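Sustlow Community Help > Home and Workshop > Cleaning and Materials

Removing scuffs and color transfer from gray plastic storage bins

Posted by krishnan_t, 24th November

I have several large gray storage bins bought secondhand through Lendura. They are rigid plastic with a fine matte texture on the outside and a smoother finish inside. After a few years of use they have collected three kinds of marks: thin dark lines, colored smears where painted or printed items have rubbed against the walls, and a general gray film on the bottom that comes back a day after wiping.

So far I have tried dish soap and warm water, a melamine sponge, and white vinegar. The soap removes the film. The sponge removes some of the color but leaves a shiny patch on the matte side. Vinegar made no difference. The bins have no recycling code that I can find, so I can't say whether they are polypropylene, polyethylene or ABS. I don't want to use a solvent that will attack the surface. Paint is a last resort.

astton_bench
Accepted reply, edited once

Identify the plastic first. Shave a sliver from an underside rib and drop it in plain water with a drop of detergent in it. Polypropylene and polyethylene float. ABS and polystyrene sink. The detergent matters, as a dry sliver can sit on surface tension and give a false result.

If it floats, isopropyl alcohol is safe for short contact. If it sinks, test the alcohol on the underside first, and keep acetone away from it completely. Acetone softens ABS within seconds and the damage can't be polished out.

For color transfer:

Wash with detergent, rinse, and let the bin dry fully.
Wet a white cotton cloth with isopropyl alcohol and hold it on the mark for 2 minutes.
Wipe in one direction. Turn the cloth to a clean face after each pass.
Repeat up to 5 times. If the cloth stops picking up color, what remains is in the plastic and will not come out this way. 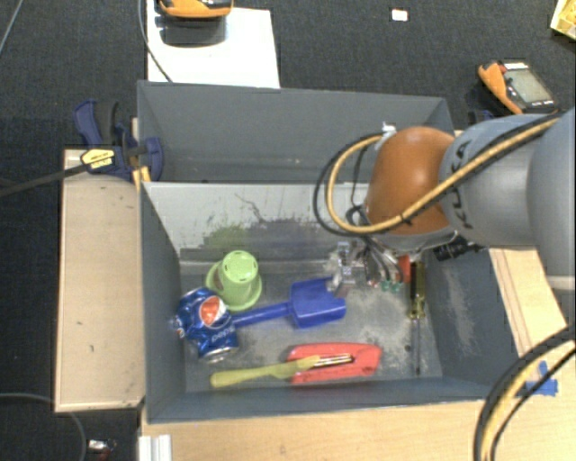

Will alcohol also take out the thin dark lines?

Only the ones that are deposits. Run a fingernail across the line. If the nail doesn't catch, the line is rubber or metal left on the surface, and alcohol or a little baking soda paste will lift it. If the nail catches, it is a groove with dirt packed in it. A soft toothbrush and detergent will clean out the dirt and make the line paler, but the groove stays.

On smooth interior walls you can reduce shallow grooves by wet sanding with 500 grit and then 3,000 grit. Rinse between grits. Don't do this on the textured side. You will flatten the texture, and a flat patch shows more than the scratch did. The shiny spot you got from the melamine sponge is the same effect, as melamine foam is a fine abrasive.

The film that returns is probably static dust. Wiping with a dry cloth charges the plastic and makes it worse. Finish with a damp cloth and let the bin air dry with the lid off.

quietlathe

I just use the cheap orange cleaner from the hardware store and a rag. Works on most things. Never checked what the plastic was. It does leave a bit of a greasy feel so wash it after.

fourthshelf

Two additions to the accepted reply.

Citrus cleaners usually contain limonene, which can craze polystyrene and soften some grades of ABS. If your sliver sank, skip the product quietlathe mentions or keep contact very short.

Also, if these bins are going back to holding mixed hard items, a cut piece of thin rubber matting on the bottom will prevent most new marks. Use a light colored mat. Black rubber leaves marks of its own, especially if the bins sit in a garage over the summer. I fitted mats in February of last year and have only needed to wipe the walls.

krishnan_t

The sliver floats. Alcohol took off most of the blue and nearly all of the red on the first bin. The lines inside are grooves, so I will leave them alone. Marking this as solved.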